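Search this site Search

4.2 Self-reported warmth and the limits of the fill-power label

Much of the consumer literature on insulated clothing rests on a chain of assumptions that we find hard to accept as it stands. The usual claim is that a higher fill-power number means a warmer garment. Fill power is measured on loose down in a cylinder, under a light plate, after conditioning. Garments are worn under backpack straps, sat on in cars, and stuffed into closets for half the year. The number describes the filling before any of that happens, and we see little reason to treat it as a prediction of what the wearer will feel.

Our own survey gives the label little help. Of the 53 households that returned the winter diary, 43 owned at least one quilted jacket sold with a fill-power or equivalent rating. When asked to rank their outerwear by warmth, owners of jackets rated at 700 did not place them above lower-rated jackets with any consistency. Length, the fit of the cuffs, and whether the hood could be closed all tracked the rankings more closely. These are crude measures, and the diaries were filled in by people who knew what they had paid. Even so, a strong effect of fill power should have shown up somewhere, and we could not find it.

Quilting pattern is a second area where the marketing runs ahead of the evidence. The Zolis and Cadetti catalogs both present their stitching as a thermal feature, with narrower channels said to "lock in" heat. Every stitched line is also a place where the two face fabrics meet and the filling is pinched to almost nothing. Diamond and wavy layouts like those in Figure 3 may keep the filling from shifting, but they add seam length as well, and neither catalog reports a comparison with a plain horizontal baffle of the same weight.

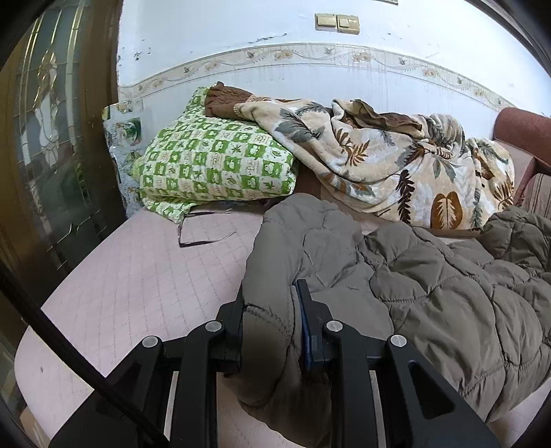
Figure 3. Quilted puffer jacket laid across a bed, with diamond and wavy stitching.

Ah-rin Han objected, on reading an early draft of this section, that we were asking the label to do a job it was never meant to do, and that a buyer comparing two jackets of the same cut and fill weight would still learn something useful from it. We accept the second point. The first is less convincing – the rating is printed on hangtags beside temperature ranges, and a shopper can hardly be blamed for reading the two together.

The storage results are weaker still. Bang, the only maker that answered our request for test data, sent a two-page summary stating that its synthetic jackets "fully recover" after compression. The summary gives no starting thickness and no recovery time. We repeated the exercise in August with 18 jackets from the diary group, left folded under a fixed load overnight and measured at nine the next morning. Most regained some thickness within the hour. Whether they regained all of it depends on where the ruler is placed, and two of us working from the same instructions disagreed often enough that we do not report a mean.

The Clunesine protocol, which uses a wide plate and several readings per panel, would have reduced this problem. It would also have averaged across the seams, and those are the part of the garment we were most concerned about. We therefore treat the recovery figures in the appendix as descriptive only – they should not be cited as evidence for or against any filling.

Last updated: August

Contact the editors | Copyright the authors | Back to top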